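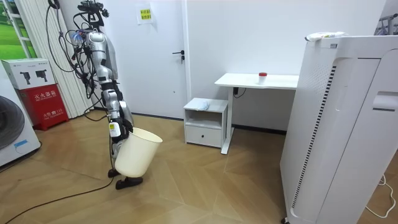

Tuswood is a print school. Linocut, woodcut, etching, a bit of lithography when the stone behaves. We teach people who've never held a gouge and people who left art college years ago and miss the smell of ink. Two rooms, one for wet work and one for everything else. Wooden floor, so please wipe your shoes in May when the yard turns to mud, and tell someone if you drop a plate. Ink comes off the boards if we get to it fast. Dropped plates don't recover.

4 min read

How we started

Pieter Ntuli had a press and no space. Ayanda Cele had a lease and no press. They met at a framing shop, both arguing about the same bill. That was pretty much it. First classes were relief printing only, water-based ink, spoons instead of a press half the time because the bed was stuck. People came back anyway.

The name is from a street sign Ayanda liked. We get asked.

Etching came later, once we had proper ventilation. Then Bongani Tshabalala joined to run the intaglio side and rewrote the whole course in a weekend. We still teach from those notes. Coffee rings and all.

What we teach

Beginner relief. You draw, transfer, cut, ink, print. You leave with a small edition, signed and numbered the way it should be. Mostly lino, wood if you ask.

Intaglio. Drypoint first, then hard ground, then aquatint. Bring old clothes. Zinc and copper both, though copper costs extra and we pass that on at what we pay.

Color reduction. One block, cut away between colors, no going back. Not for the first term. People cry a little (happy and otherwise).

Drawing for printmakers. Gerrit Xaba takes this one. Values, line weight, thinking in reverse. Lots of charcoal. No nude model, we don't have the heating.

Looking at prints. Evening talks, no cutting, just a table and a stack of work. We pass things around in sleeves and discuss how they were made. Paper, plate tone, where the registration slipped. Good for collectors and for anybody who's ever stood in a museum reading "lithograph" on the wall and wondered what that meant.

Each course runs five weeks. If you miss a session you can join the parallel group, just email first so we can check theres a bench. 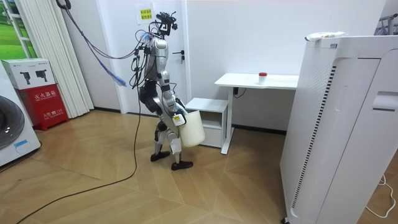 Dagmar Šindelář told us she had put off etching for years, thinking it was all acid and chemistry, and that drypoint got her past it: a needle, a plate, a picture by lunch. She'd have liked more time on wiping, she said, and a longer demo on paper damping. Fair. Both went into the new timetable.

We do listen to that stuff. Comment book by the door, or email. The paper damping demo now gets its own half session, with different weights of paper so you can feel what overdamp means. Short version: limp and cool to the cheek, no shine. If it shines, blot it again.

How we teach

Small groups. One teacher at the front and one floating. We show, you do, we look together. Crits at the end of every course but short ones, and friendly. No grades. There's a certificate if your employer is paying and wants one.

We won't teach you a style. Some schools have a look, you can spot their students across a fair. We'd rather you left with clean margins and your own subject matter. Clean margins really matter to us, sorry in advance.

Technical stuff gets repeated a lot. How to set pressure. How to tear paper against a bar. How to clean a roller without wrecking it (lift it off the slab, never leave it standing on its face). If you've heard it before, go get tea.

Open studio

For anyone who's finished a course here or can show us they know their way around a press. You book a bench for the morning or the afternoon, bring your own paper, use our inks at cost. A tech is always in. Acid bath by arrangement only, and never alone.

Doors at 9 a.m. Presses off at 5 p.m. so there's time to clean up. We mean it about the cleaning.

Racks are for work drying that week. After that it goes in the plan chest under your name, and after that we start sending emails with sad subject lines.

Rira, our print fair

Once a year we clear the benches and hang everything. Students, teachers, guests. It's called Rira and it's small and very crowded. Prices are kept low on purpose, and whoever made the print gets the money minus the card fee. Unframed mostly. We lend out clips.

There's also the Modise portfolio, which is a swap. Everyone who signs up prints an edition on the same size sheet, to a shared theme, and gets a boxed set of everyone else's back. Past themes: doors, salt, relatives. Sign up sheet goes on the wall after the fair. Late editions hold up the whole box so please dont be that person.

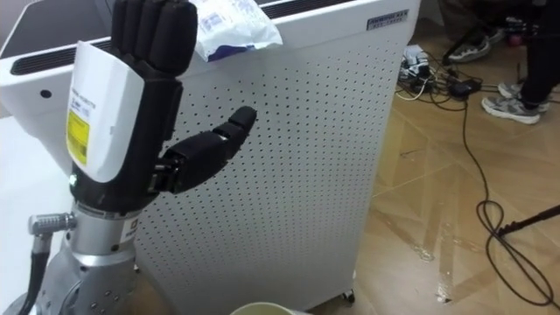

Who's who

Ayanda Cele. Director, timetable, most of the emails. Makes big woodcuts of riverbanks.

Pieter Ntuli. Relief and presses. If something squeaks, ask Pieter.

Bongani Tshabalala. Intaglio. Aquatint mainly, very dark ones.

Gerrit Xaba. Drawing, evening talks.

Guest teachers come in for lithography and for book structures. See the course list, it changes every term.

Getting in touch

Use the form or come by in open hours. Group bookings and school visits go to Ayanda. Want to donate a press, type, old blankets or blotters, yes please, send measurments first. We can collect if it goes down stairs and not up.

Gift vouchers at the desk. Valid two years.

This site uses cookies to remember your basket and count visits. Accept all / Manage settings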